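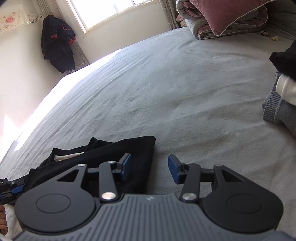
Bedroom and laundry assistant – part time

Stellby is looking for a part-time assistant to join the team that looks after our furnished flats. The job is mostly bedrooms: beds, bedding and clothes. Many of our tenants stay for several months at a time and pay for a weekly tidy, and that includes their clean washing.

The post is 16 hours a week, spread over four mornings. Pay is 1,125 a month before tax, and travel between flats is paid on top. We would like someone to start in March.

What the work involves

You will work in the tenant's bedroom, usually with the bed as your folding table. Clean clothes are tipped out on the sheet, sorted, folded and stacked, then put away or left on the bed if that is what the tenant has asked for. T-shirts, knitwear, trousers and underwear all come up on most visits. Knits go at the bottom of a stack and thinner things on top.

Other regular tasks:

Changing sheets, pillowcases and quilt covers
Folding or rolling the quilt at the head of the bed
Picking bottles, tissues and other odds and ends off the bed before you begin
Brushing or shaking out pillows and cushions – velvet ones are brushed, never ironed
Opening curtains and airing the room
Noting anything torn, stained or missing a button on the visit sheet

You will not be asked to clean kitchens or bathrooms. A separate team does those on a different day.

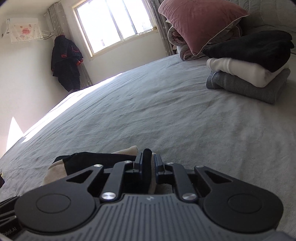
Folded clothes stacked on a grey sheet, with the pillow and rolled quilt behind.

Where you will be working

We look after 74 flats in two buildings, Gristard House and Petrenko Court. They are ten minutes apart on foot. Most bedrooms have a double bed or larger, and the linen is ours, so you will soon know it well. Gramholm, the smaller block behind Petrenko Court, will be added later in the year and there may be extra hours then for anyone who wants them.

Mornings run from 8.30 to 12.30. Thursday is the busiest day and everyone on the team works it. The other three mornings can be agreed with you.

What we are looking for

You do not need to have done this as a job before. We need someone who folds neatly, keeps to the same method from one flat to the next and is comfortable handling other people's belongings. You should be able to lift a full laundry bag and manage stairs, as there is no lift at Petrenko Court. Enough written English to fill in the visit sheet is needed. A driving licence is not.

References will be taken up, and we carry out a background check at our own cost before you are given keys.

What we offer

Paid training for the first two weeks, working in a pair
Paid holiday, in line with your hours
Work shirt and indoor shoes supplied
A fixed rota, sent out a month ahead

How to apply

Send a short letter or email to Océane Turcotte, who runs the linen team. Tell us which mornings suit you and when you could start, and give the names of two people we can ask about you. A CV is welcome but not required – half a page about any work, paid or unpaid, is enough.

We will invite people in for a chat and a short practical: making up a double bed and folding a mixed pile of clothes. Allow an hour. The practical is not timed, and travel costs are refunded on the day if you bring your ticket.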